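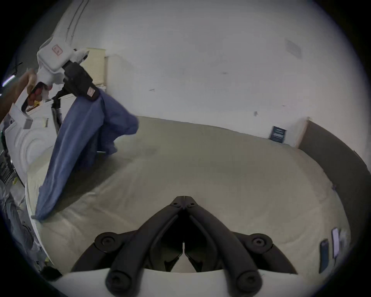
Section 4: Setting Up Your Watchlist and Follows

Welcome back! If you've made it through the first three sections, you have a Warow account, you've picked a display name, and the app is on at least one of your screens. Now comes the part most of us signed up for in the first place, which is telling Warow which shows, actors and musicians you care about, so that it can let you know when something happens. Put the kettle on, because there are a fair number of steps, but none of them are hard and you can stop and pick up again whenever you like. Warow saves as you go.

Before you start

You'll need your sign-in email and the password you chose in Section 2. If you watch through Kullier, have that password handy too. A free account can follow up to 60 people and titles together. A Plus account can follow as many as you please.

4.1 Adding your first show

1. Open Warow and tap the Follow tab along the bottom. On a television, press the left arrow until the menu slides out, then choose Follow.

2. Tap Add a title. A search box opens.

3. Type the name of the show. You don't need capitals or punctuation, and small spelling slips are fine. Typing "helmy" and typing "Helmi" will both bring up Helmy.

4. Look at the year next to each result before you tap. So many shows share a name now, and there are remakes of remakes, and more than one of our readers has followed the old black-and-white version of something for months and wondered why it was so quiet!

5. Tap the plus sign. It changes to a check mark when the show has been added.

6. Choose what you'd like to hear about: New episodes, Casting news, Season dates, or Everything. You can tick more than one.

Note: If you haven't finished a show yet, please leave Casting news off for the time being. Casting stories have a way of giving away who is coming back for the next season and, worse, who isn't. You can turn it on later under Follow > Titles > Alerts.

4.2 Following an actor or musician

1. From the Follow tab, tap Add a person.

2. Type the name. As an example, let's use Agnes Kinnear, who plays the lighthouse keeper's daughter in Helmy. Type her first name and the first few letters of her last name and she should come up near the top.

3. Tap her picture to open her page. You'll see her credits, newest first, along with any interviews Warow has linked.

4. Tap Follow at the top right.

5. A small menu asks how closely you want to follow. Light sends you only new releases and confirmed roles. Full adds interviews, red carpet coverage, award nominations and posts from official accounts.

We'd gently suggest starting with Light. Full is great fun in the run-up to a premiere (it really is, the phone barely stops) but for somebody in the middle of a press tour it can be a lot to wake up to. You can switch between the two as often as you want and you won't lose anything.

Note: Warow covers people's work and the things they choose to share in public. It doesn't carry home addresses, family details or photographs taken at private places, and there's no setting to turn those on. If you spot something on a page that you feel shouldn't be there, tap the three dots and choose Report.

4.3 Connecting your Kullier viewing history

This step is optional, but it does save a good deal of typing. If you let Warow see what you've watched on Kullier, it can fill in your watchlist for you.

1. Go to Settings > Connected services.

2. Tap Kullier, then Connect.

3. Sign in on the page that opens. If your Kullier account has several profiles, choose your own. Do look carefully at this one. Pick the children's profile by accident and you'll spend a week hearing about cartoon pigs.

4. Enter the code 2225 if you're connecting on a television. Phones and tablets skip this step.

5. Wait on the screen until you see All done. With a long viewing history it can take a few minutes.

6. Warow shows you a list of everything it found. Untick whatever you don't want to follow, then tap Save.

Caution: Don't close the app or let your phone lock while the list is loading. You won't damage anything, but the list will be incomplete and you'll have to disconnect Kullier and begin again from step 1.

Caution: Disconnecting Kullier later on removes every title that came from it, including those you've since put into groups. If you want to keep them, tap Keep my titles when the message appears, before you tap Disconnect.

4.4 Putting your follows into groups

Once you have more than a dozen or so follows, the list gets long and it's nice to tidy it. Groups are simply folders with names you make up yourself.

1. On the Follow tab, press and hold any title or person until a circle appears beside it.

2. Tap the others you'd like to put with it.

3. Tap Group, then type a name. Names can be up to 21 characters long, spaces included.

4. Tap Done.

A title can live in more than one group, so Helmy can sit happily under "Sunday shows" and "Finish with Mom" at the same time. Wayne Sugden, who wrote the first edition of this guide, kept one called "Pretending I've seen it," and we've left it in the sample account in his honor.

4.5 Setting quiet hours and the spoiler shield

1. Go to Settings > Alerts.

2. Turn on Quiet hours and choose a start and end time. The usual setting is 10:00 p.m. to 7:00 a.m., and alerts that come in overnight are held and shown together in the morning.

3. Scroll down and turn on Spoiler shield. Headlines about any show you haven't finished will be blurred until you tap them.

4. Under Shield length, choose how many days a new episode stays protected. You can pick anything from one day to 17.

5. Tap Save. Quiet hours are saved on each device separately, so if you use Warow on a phone and a tablet you'll want to do this on both.

Note: The shield works on Warow's own headlines and on stories from Fondus, our partner for interviews and reviews. It can't blur the comments under a story. If you're a few episodes behind, please stay out of the comments until you've caught up — people do get excited in there.

4.6 If something doesn't look right

The show I want isn't listed. Very new shows are added once a network or streaming service has confirmed them. Tap Request a title at the bottom of the search results and you'll get a message when it goes in.

I followed someone and nothing has arrived. Check that you're not inside quiet hours, and then look at whether you picked Light. An actor between projects may have no news for months on end, and that's quite normal.

I'm getting the same alert twice. You probably have the title in your list once by hand and once through Kullier. Open Follow > Titles > Find doubles and tap Merge. Your groups stay as they are.

The dates look wrong. Warow shows release dates for your own region. If you've moved or you're traveling, go to Settings > Region and choose the country you're in now. A show listed for March in one country can easily have a different date in another.

When your list looks the way you want it, go on to Section 5, where we set up the premiere calendar and share it with the rest of the household.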